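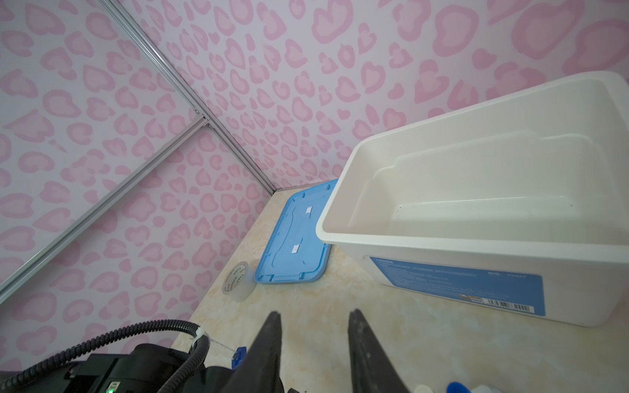
Small dark specks on the inside floor of white plastic storage boxes

Category: Storage and Household Equipment
Status: Open to further answers

Question

Our community hall in Pettigrew keeps its lending stock of table linen in large white plastic boxes, which are stored in a cupboard off the main room and brought to the worktop when a hirer collects. The boxes are rectangular, with thick rounded rims and a ledge running round the inside. They were bought from Kemilari and the product labels have been left on the front faces, as the stock list is arranged by the codes printed on them.

While the linen was out on loan in June, one box was found to have a scattering of small dark specks on its inner floor, mostly towards one end. The remainder of the interior is white and appears unmarked. The box had been left open at the top for a period, and it is not known for how long.

Advice would be welcome on the following matters before the linen is returned to it.

First, how may one establish whether such specks are loose dirt, marks in the plastic itself, or mould? Secondly, which method of cleaning is suitable for a box that will hold white cotton tablecloths, given that a residue of any strong cleaning product would be unwelcome? Thirdly, is it advisable to remove the product label and the barcode sticker before washing, or may they remain? The label is of use to us and we would prefer to keep it legible.

The box holds 19 tablecloths when full, and we should like to avoid laundering the whole set a second time. The worktop on which the boxes are handled has a pale marble pattern with darker streaks in places, so small particles are difficult to see once they have fallen on to it. Guidance on where to carry out the work would therefore also be of assistance.

Submitted by: Hall bookings desk, Pettigrew

Answer 1 (accepted by the enquirer)

The nature of the specks should be determined before any water is used. Take a strip of clear adhesive tape, press it lightly on to a group of specks and lift it away. Place the strip on a sheet of plain white paper and examine it in daylight.

If the specks have transferred to the tape, they are loose matter. Grit, fragments of dried leaf and crumbs from cardboard packaging are the usual findings. Grit feels hard when the tape is rubbed between finger and thumb. Should the particles be of even size and shaped like small grains of rice, mouse or insect droppings must be considered. In that case the box should not be brushed or vacuumed dry. Put on disposable gloves, dampen the floor of the box with a household disinfectant, leave it for the time stated on the bottle and wipe it out with paper towel, which should then be bagged and put in the bin. The cupboard should be inspected on the same occasion.

If nothing transfers, wipe one speck with a cotton bud moistened in warm water and washing-up liquid. A speck that smears or leaves a grey or green tint on the bud may be mould. One that does not change at all is probably a fleck in the moulding and may be disregarded. Recycled plastic frequently contains such flecks, and they do not mark fabric.

For loose dirt, the following procedure is used at our own centre.

1. Carry the box outdoors, or stand it in a bath or large sink. Turn it over and tap the base firmly with the flat of the hand.
2. Wash the interior with warm water and a small quantity of washing-up liquid, using a soft cloth. Scouring pads should not be used. They leave fine scratches which afterwards hold dirt.
3. Run an old toothbrush along the inner ledge and into the corners. Dirt settles on the ledge and falls to the floor of the box when it is next moved, so a box cleaned only at the bottom will often appear dirty again within the week.
4. Rinse twice with clean water.
5. Dry with a towel, then leave the box on its side overnight.

For suspected mould, wash as described, then wipe the interior with white vinegar, leave for an hour and rinse well. The smell disperses as the box dries. Bleach is effective, but should be avoided where cotton is to be stored unless the rinsing can be relied upon.

As regards the worktop, spread an old plain sheet of a single colour before opening any box. It may be shaken out afterwards.

Answered by: Fesus Community Centre, equipment stores

Answer 2

In addition to the above, a remark on labels. Paper labels will not survive washing, and plastic film labels generally will, provided they are not soaked. The edge of the label may be tested with a damp fingertip. If it roughens or turns cloudy, it is paper.

The simplest course is to wash only the inside and to keep the front face dry. Where this is not practicable, cover the label and the barcode sticker with wide clear parcel tape, pressed down at the edges, and leave the tape in place permanently. It is also prudent to copy the code into the stock list beforehand. We hold 205 boxes at the Prelosport stores, and those whose labels were lost in the first year have had to be marked by hand.

A cotton sheet laid inside the box before the linen is packed, and folded over the top, will protect the cloths whether or not a lid is used.

Answered by: Prelosport Leisure Trust, stores section

Answer 3

Ours had the same and it was only bits from the cupboard shelf above. Hoovered it out. No trouble with it afterwards. Would suggest putting the lids back on.

Answered by: Registered member

Further note from the enquirer

The tape test has been carried out and the specks lifted without difficulty. They were hard to the touch and are taken to be grit. The box has been washed according to the first answer, with the front face kept dry, and the label remains legible. A cotton sheet has been set aside for each box. We should still be glad to hear from any hall that stores linen in boxes of this type over the winter, particularly in an unheated cupboard.

Contact the help desk | Terms of use | © 2000 Community Halls Help Exchange | Back to top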